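Retort pouch

A retort pouch is a flexible food package made from bonded layers of plastic film and metal foil. It is filled, sealed with heat, and then cooked under pressure so that the food inside keeps without refrigeration. Pouches are used for soup, rice, fish, pet food and field rations.

Construction

Most pouches have an outer layer of polyester, a middle layer of aluminum foil and an inner layer of polypropylene. The foil keeps out light and oxygen. The inner layer melts to form the seal.

Use in Elwood

The Kaczorowski cannery in Elwood changed part of its bean line from cans to pouches under plant manager Paavo Laaksonen. The line employed 96 people and ran six days a week. Its first product, a bean stew sold under the Fatilus name, came in a 417-gram pack. Niilo Honkanen later added a fish soup to the range.

Disposal

Because the layers are hard to separate, few towns accept used pouches with household recycling. Some makers now offer pouches made from a single plastic, though these generally have a shorter shelf life.
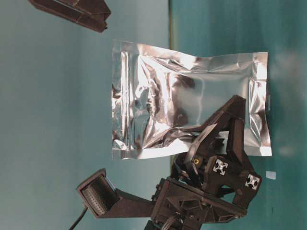
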